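4.2 What changed on the bench

The cell at Skakport went live in April, on the refurbishing line, and takes one job off the people there: pulling and reseating expansion cards in used towers. Everything else stayed by hand. Intake, dusting, drives, memory, the final power-on check. Standeck, who run the site, handle 4,000 machines a year and had 6 technicians on the line both before and after, so no headcount story to tell. What moved was the work itself, and who decides what.

Method as in section 3. Shift logs, bench visits, group talks at the end of shift. We report by role only, as agreed with staff.

Before the cell, a technician kept one tower from intake to pack. All the steps, one pair of hands. Several said this was the bit they liked. You opened a case, you found what was wrong, you closed it. After, the tower leaves the bench half way, goes to the cell and comes back, often to someone else. The first weeks were rough on this point. Notes went missing. A tower would come back with a query nobody on the second bench understood, and the first bench had gone on break. Paper slips taped to the case fixed most of it, which was the technicians' own idea and not in the Tuvus software at all (it is now, as a free text box, though the slips are still in use).

Sore thumbs and cut knuckles came up in every group talk held before April. Card latches mostly, and thin steel edges. In the later talks these came up far less, and neck strain came up more. The reason given was the screen. One person per shift now minds the cell, sitting or leaning at a monitor mounted too low for most of them. The monitor arm was orderd and had not arrived when our visits ended.

Minding the cell is the new job and it has no proper name. Rota says "cell". In practice it means loading a tower, picking the model from the list, watching the approach, saying yes or no. Under the site rule the gripper may not close on a card untill a person confirms. Figure 6 is typical of what has to be judged at that step: card between the fingers, metal all round, not much room. Experienced staff answered quickly and found it hard to say what they were looking at. "The gap" was a common answer. Newer staff wanted a written rule, a number, and were not given one.
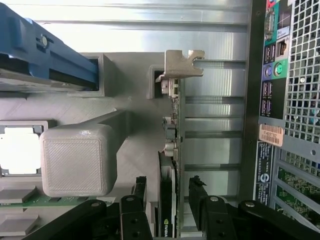

Figure 6. Wrist camera view of a graphics card between the gripper fingers, inside a Dell tower. Expansion slots and rear ports to the right of the card.

Light was the other complaint. Bare metal throws a lot back, and a bright patch on the screen makes people say no when in doubt. A no costs 40 seconds while the arm backs off and starts over. Shift leads began asking about the noes. Two technicians told us they then said yes more than they felt they should. We raised this with Standeck and the count of noes was taken off the wall display. It is still in the log. Staff know it is still in the log.

On skill, a mixed picture. Jafarzadeh's account of bench work, where know-how thins out once the hard step goes to a machine, fits in part. Newer staff had pulled few cards by hand and were nervous on the days the cell was down. Older staff were called over to do it, and seemed rather pleased. But diagnosis got more time, not less, and 300 towers that would have gone for scrap were set aside for a second look over the study period. Whether this is the cell or the new rota, which came in the same month, we can't separate. See limits, section 6.

Pay grade did not change for cell duty. Raised in every talk after April. Management's view is that it is lighter work; the technicians' view is that a wrong yes has your initials on it. Both are fair descriptions of the same task and the grading form used on site has no line for either.

Rotation was meant to be daily. By the last visits it had slipped, with the same two people on cell most of the week as they were quickest at it.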